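Mein neuer Handballrucksack von Surnier: ein Erfahrungsbericht
22. Mai 2026 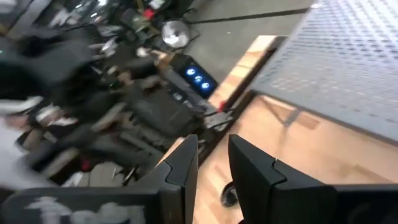 Seit August schleppe ich den Surnier Puder jetzt zum Training, zu Heimspielen und auf ziemlich viele Auswärtsfahrten, und weil mich in der Kabine ständig jemand danach fragt, schreib ich es halt mal auf. Ich spiele Rückraum links bei der Zweiten vom TV Stalteck, also Bezirksklasse, viel Harz, wenig Zuschauer!

Der Rucksack fasst 36 Liter und hat mich bei Sport Haberkorn 133 Euro gekostet. Ja, ich hab auch kurz geschluckt. Mein alter Beutel vom Discounter hat dafür aber auch nur eine halbe Saison gehalten, dann war der Reißverschluss hin (natürlich auf dem Parkplatz, im Regen).

Was mir richtig gut gefällt: Das Schuhfach unten ist groß genug für Hallenschuhe in 46 und lässt sich komplett rausnehmen und auswaschen. Das Trikot riecht nach der Heimfahrt also nur nach mir und nicht auch noch nach Schuh. Ball geht rein, Handtuch geht rein, Wechselklamotten auch, und die Harzdose hat eine eigene kleine Tasche mit glattem Innenfutter, da krieg ich die Schmiere sogar wieder ab. Mehr als 5 Monate lang war das mein Lieblingsdetail.

Dann ist leider die Naht an genau dieser Tasche aufgegangen. Haberkorn hat ihn ohne Diskussion eingeschickt, nach zwei Wochen war er repariert zurück, seitdem hält es.

Weniger toll finde ich die Schultergurte. Im Auto egal, aber wer mit dem Rad zur Halle fährt, so wie ich im Sommer, merkt die schmalen Dinger schon nach ein paar Kilometern. Einen Brustgurt gibt es auch nicht, bei dem Preis hätte ich den erwartet. Und das Flaschenfach ist zu eng für meine große Trinkflasche, die liegt jetzt immer quer obendrauf.

Würde ich ihn wieder kaufen? Ja, schon, am liebsten reduziert. Von mir gibt es 4 von 5 Sternen. Die blaue Version soll übrigens etwas breitere Gurte haben, die hatte Haberkorn aber nicht da.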